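2022-06-10
Halima Rashidi

Bench notes, countertop sealer trial, second round.

Carried on with the honed limestone offcuts from Fedoruk. Anitha cut the last slab into coupons yesterday and left them in the drying cabinet overnight. Edges taped, backs left bare. Each coupon was weighed before coating, and the balance was zeroed between groups.

Two sealers this time, the Prokwood water-based one and the Brometti solvent one, plus an uncoated set. Applied with a lint-free pad, 2 coats, 60 minutes between coats. The Brometti went on evenly. The Prokwood beaded near the tape on several pieces and had to be worked back in with the pad. I have marked those on the underside in pencil so they can be pulled out of the averages if they look odd.

Cure is at 25 degrees in the small room. The humidity logger had a flat battery when I went in, so there is no reading for the first part of the cure. Battery replaced. Kanini thinks the gap doesn't matter for the solvent product but may for the other one. I would sooner repeat the Prokwood set than argue it in the report.

Stain panel as before: black coffee, olive oil, lemon juice, red wine, beetroot. Same pipette, one drop each, watch glass over the top. Lemon juice is on there to record etching, and no sealer of this type is going to stop it. Last round we let etch marks get scored as stains and the grey ones came out worse than they should have. Scoring sheet now has a separate column. Matilde to score blind, I will hold the key.

Colour readings: three positions per coupon, aperture flat on the stone, rotate and repeat. The fossil patches throw the lightness value out badly. Avoid them where possible and note it where not. White tile check before and after each group.

Abrasion set is separate. 1000 strokes with the wet pad, then water drop absorption again. The counter on the rig skipped during the warm-up run. Oluwatosin reseated the sensor and it held for a full run with a blank under the pad, but check it against the stopwatch anyway.
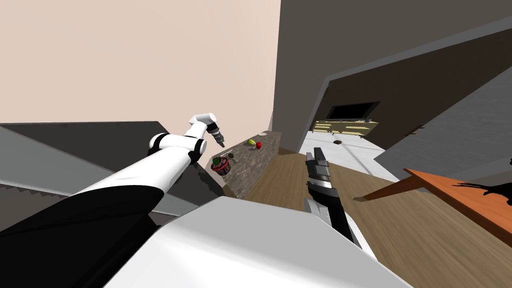
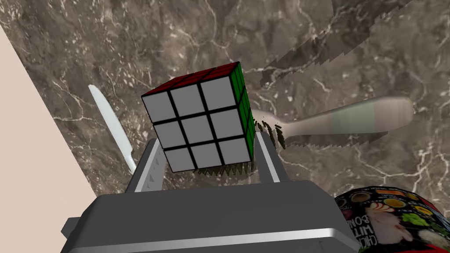

Coupon labels: the solvent took the ink off two of them. Switched to scribed numbers on the back, same numbering, list is taped inside the cabinet door. Please don't re-letter anything.

Mevley asked whether we can include a polished finish. Told them August at the earliest, and only if Fedoruk can supply it from the same block. Otherwise the comparison is between stones and tells them very little about the sealer.

To do: order pads, repeat Prokwood set with the logger running, ask Anitha for the weights file, wipe down the cure room shelf before the next lot goes in.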